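Birnetti hand vs. Brondine claw, a thread

4/25/21

1/ OK, three weeks of swapping hands, cameras and controllers on the same arms and my notes file is a mess, so I'm dumping it all here. Long one! Mute me if you don't care about fingertips.

2/ The short version: five-finger Birnetti hand, two-finger Brondine claw, two camera positions (head and wrist), and two controllers, the old one we've had since October and the new Clatuno. Everything on the gray carpet at the Brøndum workshop, inside and around the yellow tape.

3/ Favorite test object by far is the black stand. Tall, skinny, angled at the top, stuff sticking out of the side. It's a pain to get hold of well and I love it for that.

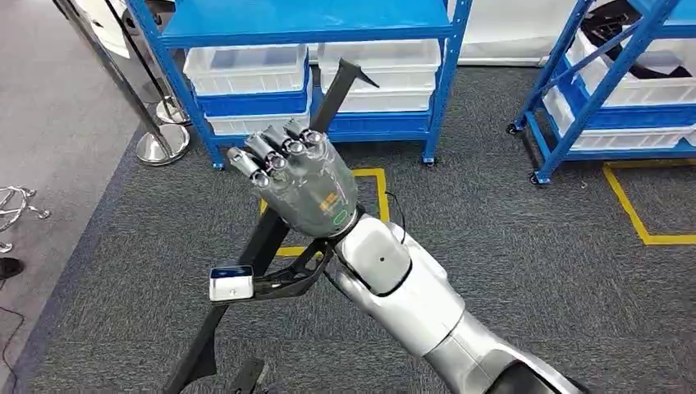
Head cam, Birnetti hand on the stand.
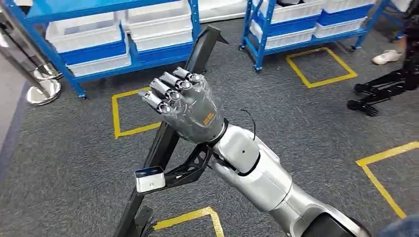
Head cam again, back of the hand up. 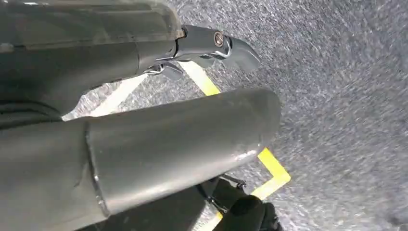

Wrist cam, and look at that smear in the carpet on the right.

4/ Starting with the hand. The smoky see-through shell is a gimmick and I'm completely sold on it. When a finger sticks you can often see where to start poking. I fixed a lazy ring finger in one coffee break because I could make out a wire sitting where it shouldn't.

5/ The metal fingertips are my one real complaint. On a smooth square post they skate. I stuck thin rubber dots on them for the second week and the slipping dropped a lot, but the dots peel if you drag them on carpet. Ideas welcome. I've tried two glues so far and both were bad.

6/ What the hand does really well is a grip that's a bit wrong. You come in too low, or the post is turned a few degrees, and the fingers just sort of settle around it anyway. With the claw you come in wrong and you knock the thing over.

7/ Numbers for people who want numbers. Same stand, same start spot, mixed approach angles. The hand got 355 clean holds out of 380 tries. I call it clean if the stand comes up and stays put in the hand for a slow count of five. Anything wobbly I threw in with the misses.

8/ The claw, same 380 tries, 111 misses. Before anybody jumps on me – almost all of those came from the steep side approaches. Straight in from the front it's terrific, and it's so much faster to close.

9/ And the claw is TOUGH. I drove it into the floor more than once while I was learning the Clatuno's speed settings and it shrugged. I would not want to do that to the hand. I'd probably cry.

10/ Also the claw needs one number from me, open or closed, and somewhere in between if I'm feeling fancy. The hand wants a whole pose. I ended up saving four poses and using two of them for nearly everything: the wide wrap and the one where the fingers bend at the knuckles in a tight row and the thumb comes in underneath.

11/ Cameras! This is the part where I changed my mind the most.

12/ I went in thinking the wrist cam would win easily. It's close to the work, it moves with the hand, what's not to like. Well, the arm is huge in it. Pick a bad elbow angle and one gray tube eats the lower half of your view, and the thing you're reaching for is a sliver behind it.

13/ Then there's blur. Any quick wrist move and the carpet turns into streaks. Tape edges mostly hold up because the yellow is so bright, so I've started leaning on those for a rough idea of where I am. White tape was worse for me – it washes out as soon as there's glare on it.

14/ Shiny metal plus overhead lights is its own problem. A polished claw bounces a bright patch straight into the picture and auto exposure goes hunting. Locking exposure helped a ton. Should've done that on day one!

15/ Head cam is boring and great. You get the whole hand, the stand, the tape squares, the blue shelves behind for scale. If I could keep only one it'd be this one, and I did not expect to type that.

16/ Where the head cam falls down is the last little bit before contact. The back of the hand covers exactly the spot you want to look at. So my routine is head cam for the approach, a glance at the wrist cam before closing, head cam again for the lift.

17/ A reply last week asked about depth cameras. Haven't tried one on this setup. I'd worry about the thin black parts of the stand, since dark and skinny is a rough combination, but I'd love to be wrong. If you've done it, please send me your settings.

18/ Controllers. The old one is fine. It's a brick with good buttons. The lag is small but it's there, and you learn to stop early without thinking about it.

19/ Then you pick up the Clatuno and overshoot everything for an hour, because your hands are still stopping early for the old one, or you're so used to pushing hard that the arm leaps. I had the speed cap at 20 percent for the whole first afternoon and I'm not ashamed of it.

20/ Once it clicks, wow. Small wrist turns are the big difference. With the old box I'd do a turn in three or four nudges. With the Clatuno it's one smooth roll and I can stop where I meant to. Getting the fingers lined up along a slanted post went from annoying to fun.

21/ Gripes, though. The menu is a maze. The pose buttons are tiny and right next to each other, and I've opened the hand when I meant to change pose more times than I'd like. There's a lock setting. It's three screens deep. Go turn it on before you do anything else.

22/ It also forgets the speed cap when you swap the end of the arm. Hand off, claw on, back to full speed. See post 9 about the floor.

23/ Swapping takes me under ten minutes now. Most of that is the cable. Leave more slack at the wrist than looks tidy, then roll the wrist both ways all the way before you power the fingers. A loop that looks silly at rest is the right length when everything is turned.

24/ So which do I like? For this stand, from odd angles, the Birnetti hand on the Clatuno with the head cam. It's the most fun I've had with an arm in ages. For bins and anything I can come at from the front, claw, every time, and I'd go home early.

25/ Next up is softer fingertips on the hand, same stand, same tape squares, so the numbers line up with these. I also want to try the claw with rubber pads to see how many of those side misses I get back. My guess is half of them, hold me to it.

26/ If you run a Clatuno and found a way to keep the speed cap through a swap, reply here please! And if anyone has a glue that sticks rubber to shiny metal and survives carpet, same.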